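We are looking for one cell technician (part time, 19 hours per week) to look after the garment handling cell in our workshop. The cell takes clothes from a mixed pile, and it does this many hours each day, so small things become loose and must be found early. The person who did this work until now is moving to our Fulen site, and the handover can start as soon as we have found you.

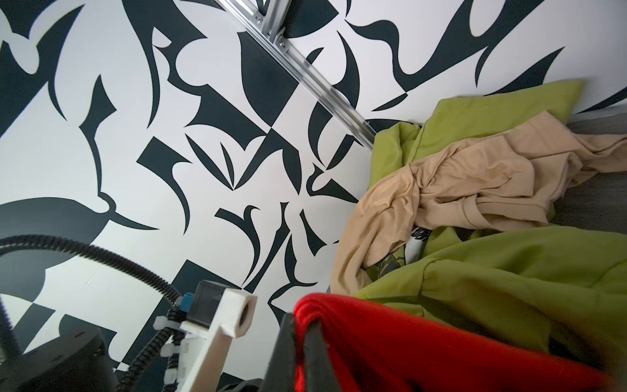 **Pretby, October**

**What you will look after**

The arm has a wrist bracket which we print ourselves in white plastic. On it sit a small sensor housing, a blue connector and the clips for the wiring. The ribbed black conduits must have enough slack for every turn of the wrist, but they should not hang so low that a sleeve can catch them. Most of our stops in the last months came from this area – a clip that opened, or a connector that was not fully pushed in.

Your regular tasks:

- check the bracket for cracks and replace it after 90 hours of running
- inspect the conduits, clips and connector before the first run
- clean lint from the gripper fingers and check that they close evenly
- tighten the corner brackets on the aluminum profiles
- repeat the camera calibration after any work on the wrist
- write each change in the Bittencourt log (this is our maintenance file, you will learn it in one afternoon)

The Flullow control cabinet is serviced by another colleague. You do not need to open it.

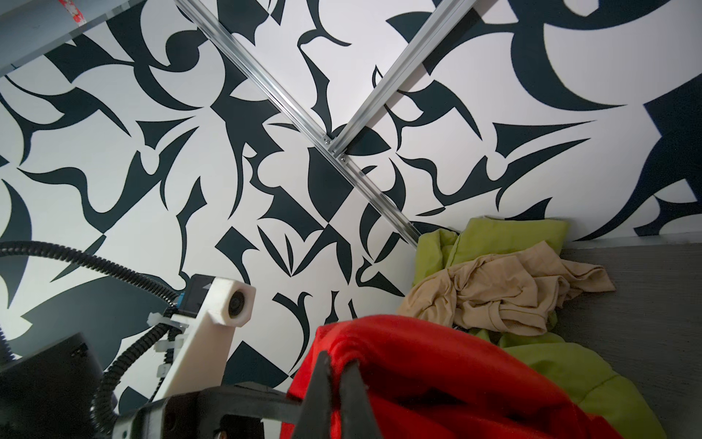 *Grip check on the red cloth, with the wrist cables tied along the bracket.*

**What we ask from you**

You have worked with your hands on machines, at least one year. It can be robots, sewing machines, packaging lines or bicycles in a serious workshop. You can read a wiring diagram and you know how to use a hex key without damaging the screw. You can change a printed part from a drawing file, or you want to learn it. Programming is welcome but we do not require it.

Please be comfortable with working alone in the morning. The arm is always locked out before you touch the wrist, and we will not make an exception to this.

**What we offer**

A contract for one year, with the possibility to extend. Start of work is 7:30, and Wednesday is free for everybody in the cell team. There is a paid training period of 68 hours, the first part together with the present technician.

**How to apply**

Send a short letter and your work history to the Pretby workshop office, reference 146. Please describe one repair you have done and how you found the fault. Certificates can come later. We invite suitable persons for a half day at the cell, and travel inside the region is paid.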